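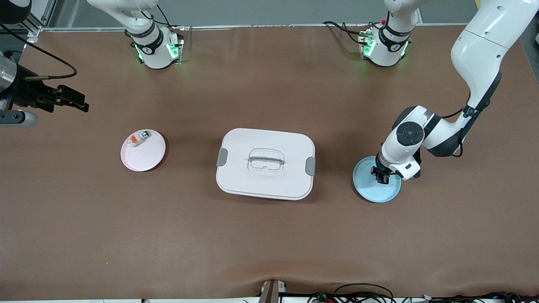
Tomoyo Amano said the number was wrong, and she said it before I had sat down.

I asked her which number.

"The failure rate," she said. "Table 2. You have it going down when the robot waits longer. It can't go down."

I told her it went down because that was what the logs said. I had run the pause trials myself, 30 to a setting, and I had watched every one of them. When the arm stopped over the plate before closing its fingers, it missed less. When it went straight in, it missed more. A longer stop did better than a shorter one. I had written it up in plain sentences, put in the error bars, and sent it to her in November, and now it was January and she had finally read it.

"Why would waiting help?" she said.

I said in the paper that the arm needed time to settle. She turned to that page and put her finger on it.

"You didn't measure settling."

"No."

"So you guessed."

I said it was a reasonable guess. She said it was, and that she wanted it out of the paper by the end of the week unless I could show it.

The lab was on the second floor of the old Grimport building, above the loading dock. When trucks backed in you could feel it through your shoes. Kevine, the company that paid for us, had moved us there two years before and had promised us somewhere better. I had stopped asking about it. I had a desk by the window and a kettle, and I was close to the table.

That night I stayed and set up the trials again. I taped the brown cover down where it had started to lift, wiped it, and put the plates back on their marks. The method was simple and I had always liked that about it. The arm goes to a point, it stops, it closes, it lifts. You change only the length of the stop. You write down whether the thing came up with the fingers or stayed on the plate. A child could score it.

What I added was a small motion sensor, stuck to the wrist with putty. If the arm was shaking when it arrived, the sensor would show it, and it would show the shaking die away, and I would have my settling curve and Tomoyo would have nothing left to say.

I ran 12 trials before I looked at anything. Then I looked.

The arm wasn't shaking. It came to the plate and it was as still as a parked car. The line on the screen was flat from the moment of arrival. In trial 3 there was a bump, and in trial 9 there was another, and both bumps came well after the arm had stopped. I played the recording of trial 9 with the sound on and heard a truck.

I pulled the sensor off the wrist and stuck it to the table. After that I went through the old logs, which had times on them, and I went downstairs and asked the man at the dock office if I could see his delivery sheets. He gave me the binder without asking what it was for.

It took until one in the morning to line them up. I had run the trials with no stop in the daytime, because they were quick and I could fit them in around meetings. The long ones took all evening, so I had saved them for the evening. Most of the trucks came during the day. The medium ones were spread over both, and so were their misses. When I threw out every trial that fell within a few minutes of a delivery, the slope in Table 2 went away. Waiting did nothing. The arm grasped as well at once as it did after the longest stop I had tried.

I sat for a while with the lights off. Then I called my brother at Hirano, where it was afternoon, and talked about his roof.

In the morning I gave Tomoyo the new table and the binder. She read the table twice. She opened the binder to the page I had marked and ran a pencil down the column of arrival times.

"You should have shuffled the order," she said.

"Yes."

"I should have asked if you had."

She got up and filled the kettle, which she never did. The draft had been promised to the Paseo workshop and they were holding a slot for us. I had written the email withdrawing it and hadn't sent it. I said so.

"Don't withdraw it," she said. "Change the title."

"To what? There's no result."

"There are two. The pause doesn't matter, and the floor does." She handed me a cup. "How many would you need, to do it properly?"

I told her 30 to a setting again, all of them in random order, with the sensor on the table the whole time and the trucks left in.

"Start after lunch," she said.

A truck came in below us while she was saying it. We both looked over at the plates. From the desk they didn't seem to move. I opened the laptop, made a new file, and typed Jan 12, 2022 at the top, and under it the first setting off the shuffled list, a long one.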